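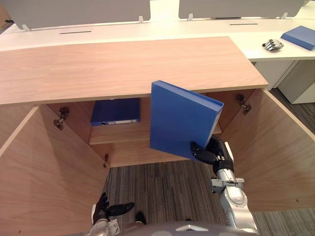
Marwa Sqalli hält den Aktenschrank von Forsberg für überbewertet: Für Ordner sei er brauchbar, sobald man sie liegend lagere, gehe die Hälfte des Volumens verloren, und ein zweiter Einlegeboden gehöre in dieser Preisklasse zur Grundausstattung. Der erste Punkt lässt sich nachvollziehen, der zweite nur bedingt.

Zum Korpus. Helles Holz, zwei Drehtüren, ein Einlegeboden auf etwa halber Höhe. Die Maserung der Deckplatte ist fein und verläuft waagerecht, der Farbton geht leicht ins Rosige. Neben einer weißen Schreibtischplatte fällt das auf, neben Buche vermutlich weniger. Innenwände und Rückwand sind im gleichen hellen Ton gehalten.

Die Türen laufen auf verdeckten Metallscharnieren. Laut Datenblatt beträgt der Öffnungswinkel 175 Grad, was vor dem Schrank entsprechend viel freie Fläche verlangt. Wer ihn in einen schmalen Gang stellt, sollte vorher messen. Auf Teppich war nach dem Aufstellen eine Korrektur nötig: Die rechte Tür schleifte, zwei Umdrehungen an der Höhenverstellung genügten. Ein Kreuzschlitz liegt nicht bei.

Einlegeboden: angegebene Traglast 40 kg. Mit Ordnern ist dieser Wert in der vorhandenen Breite nicht zu erreichen. Nach fünf Monaten ist mit angelegtem Lineal keine Durchbiegung feststellbar. Die Bodenträger sitzen stramm — beim Umsetzen half nur ein Gummihammer.

Liegend gelagerte Ordner sollten mit dem Rücken nach vorn zeigen, sonst ist das Etikett nicht lesbar. Breite Ordner kommen schräg leichter heraus als gerade, weil die Deckplatte beim Anheben im Weg ist. Wer täglich zugreift, stellt sie besser aufrecht. Das untere Fach bietet sich für Archivboxen an.

Im Vergleich dazu der Vosetti: ähnlicher Korpus, gedämpfte Türen, zwei Böden, dafür sichtbare Schrauben an der Rückwand und über 1.000 Euro. Die Dämpfung fehlt beim Forsberg spürbar, der zweite Boden ist als Zubehör erhältlich.

Für Registraturen mit mäßigem Zugriff geeignet. Abzug für das fehlende Werkzeug und die Montageanleitung, in der Schritt 5 die Scharnierplatten spiegelverkehrt zeigt.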